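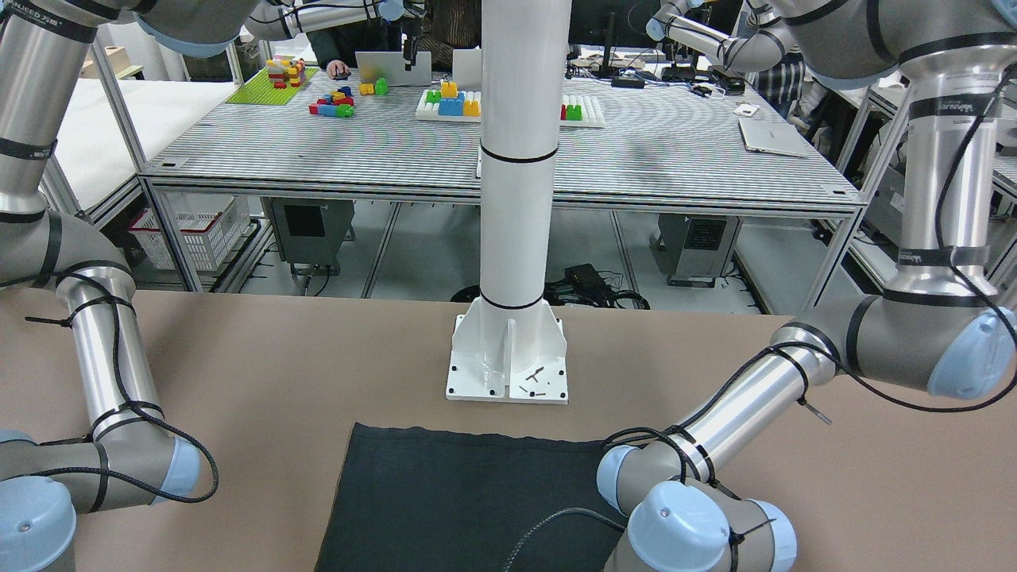
Section 5. Comparing grippers on the two-arm bench

Read this before you believe the Pliteo data sheet. It promises that either gripper will handle "any everyday fabric", and we have yet to meet a gripper that does. Use a dark cloth laid flat on the board, close to the foot of the white column, so that both arms can get to it. Strap the cables to the arms but leave a loop at each wrist.

1. Load the Dutix controller and set the speed to 60. The default of 500 is for show.
2. Fit the same fingers to both arms.
3. Run the homing routine. Keep hands off the board.

CAUTION: The stop button cuts the motors. It does not open the fingers.

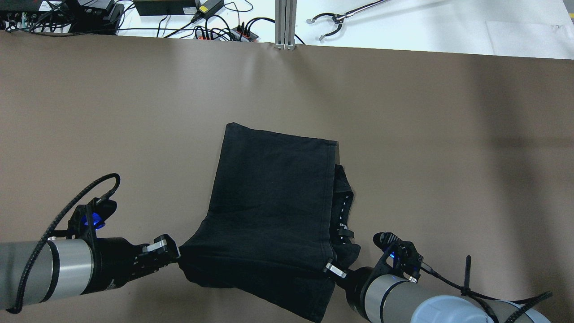 5.1 CORNER PULL

4. Close each gripper on a corner of the cloth, one left and one right.
5. Check that the fingers hold fabric and have not simply bunched it up. The controller reports "grasp OK" in both cases.
6. Pull outwards slowly. Stop at error 538.

Note: Pilkington, the older test sheet, scores a wrinkled grip as a pass. We don't.

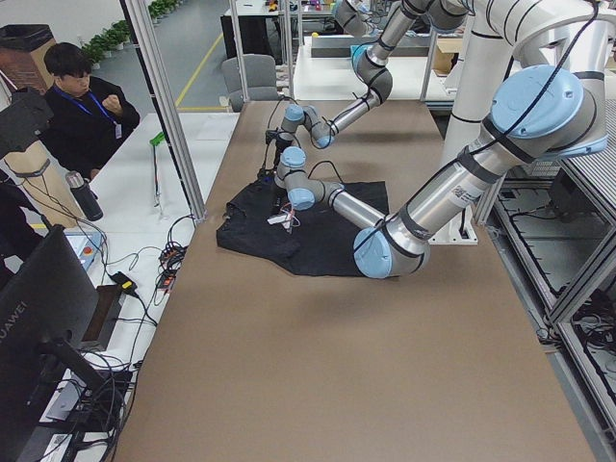 Fig. 5b. Both grippers close together over the crumpled cloth.

5.2 CLOSE WORKING

7. Crumple the cloth and bring both grippers in over it. Wundetti, the path planner, claims to keep the wrists apart – stay within reach of the stop button anyway.
8. Repeat 5 times. One good run proves very little.

5.3 HOLDING A FOLD

9. Double the cloth over, press the fold with the right gripper and keep the left one raised and open.
10. Write down whether the fold stays put when the right gripper lifts. Leave the box blank if you looked away. 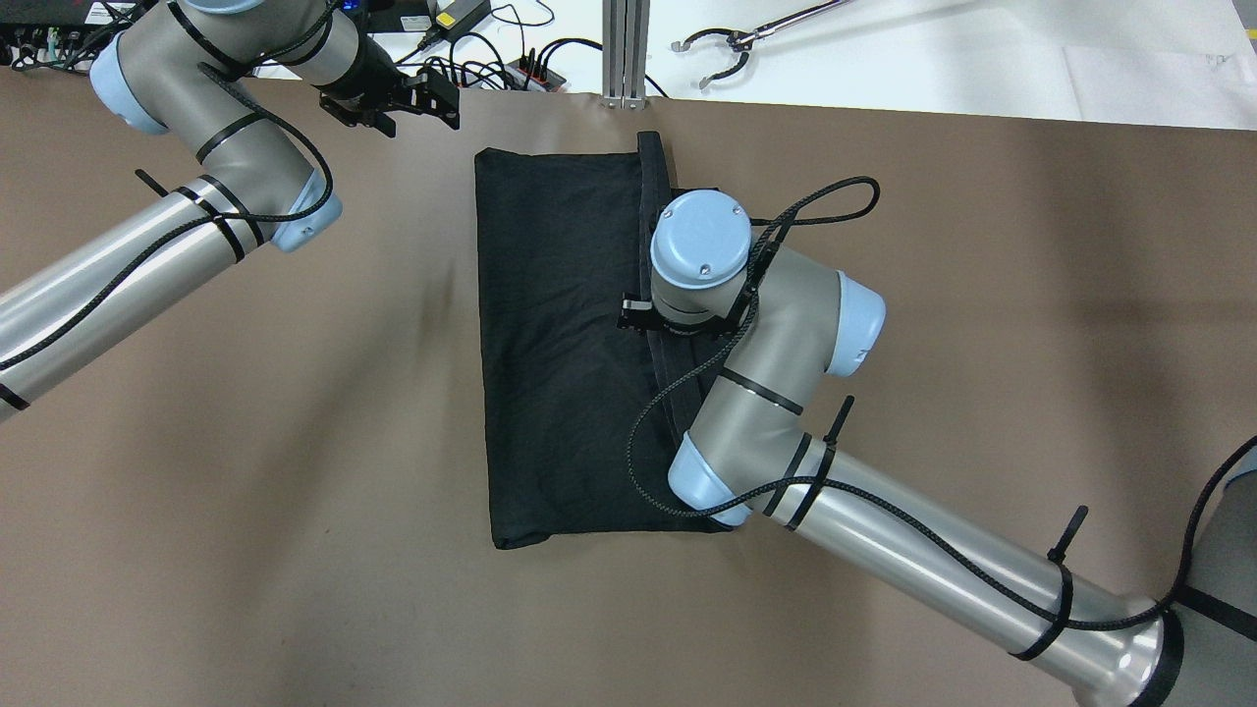
Comment from a reader, 29/05/2020: We get different results on step 10 depending on how hard the fingers press, and your guide gives no setting for it. Without one, I don't see how you can say which gripper is better.

Reply: Fair point. Until a force setting is added, treat 5.3 as a rough check and leave it out of the score.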